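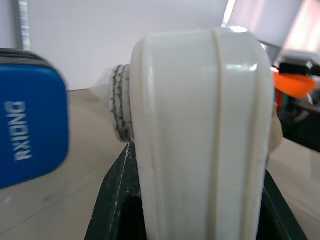

Wrist camera view on the bench: a white moulded part with a threaded neck, resting in a dark green stand.

About us

Pliltton is a small test workshop in Drurcombe. We try out grippers, arms, cameras and controllers for firms that are thinking of buying them, and we write up what we find. We do not sell equipment and we do not take commission from anyone who does.

The workshop was started by Eifion Cadwaladr, who had spent a good part of his working life fitting packing lines and was often asked which gripper to buy. He usually had an opinion but seldom had figures to go with it. He rented a unit behind the old dairy, put in a bench and two second-hand arms, and began keeping records. The first report was four pages long and compared two sets of finger pads on wet cartons. We still get asked for it.

There are now 7 of us. Rafsan Paul runs the controller tests and looks after the software that logs every run. Deolinda Magalhães is in charge of cameras and lighting. Deolinda Seixas writes the reports and is usually the person who answers the phone, so if you ask for Deolinda you will be asked which one. Bernardo Rocha makes fixtures, stands and finger pads, and repairs what we break.

What we test

Most of our work is side-by-side comparison. A customer sends us the items they need to handle and tells us which equipment they are considering. We set up each gripper in turn, run the same items in the same order, and record each attempt as held, slipped, dropped or missed. Damage to the item is noted separately. When two grippers come out level we say so.

We keep our own set of test items as well, for customers who have not settled on a product or who want a general result. The set has 253 items in it at present. We choose awkward things on purpose: threaded necks, glossy curved plastic, soft bags, straps, netting, thin card. A plain box tells you very little about a gripper, although we have several of those too.

Cameras are tested on the arm and off it. A camera at the wrist gets very close to the item, and glossy surfaces and fast moves can both spoil the picture. We look at how much detail is left when the arm is moving and how much of the view is taken up by the fingers. Customers are often surprised by how much this changes from one mount to the next.
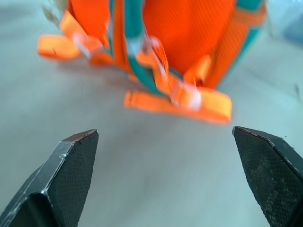

Open fingers with cross-hatched pads, and an orange and teal backpack beyond them.

Bags and straps take up a large share of our time. Webbing folds over itself, and a buckle can look like a good place to grip when the strap behind it is slack. For soft goods we run every item 36 times per gripper, with the bag dropped on to the surface afresh each time, and we give the results for body, strap and buckle separately.

Controllers are compared on the same arm wherever the makers allow it. Rafsan measures the delay between command and movement, how steadily the fingers close, and what happens when the connection is lost part way through a move. He also notes how long it took to get the thing working from the box, including time spent on the telephone.

How we report

You get a written report, the full log, and the camera recordings from every run, including the bad ones. Makers may read the pages on their own equipment before we send them out and can point out errors of fact. They cannot ask for a result to be left out.

Our logging program is called Mimau. Customers can have a copy free of charge if they want to repeat our tests on their own site. Rewi, our numbering scheme for test items, is printed at the back of each report so that results from different jobs can be matched up.

Visiting

Visitors are welcome by arrangement. Please bring the items you want handled, at least three of each, and closed shoes. Parking is at the side of the building. April is normally booked up well ahead, as we close the workshop for part of it to service the arms and recheck the cameras.

Page last updated 6/14/22.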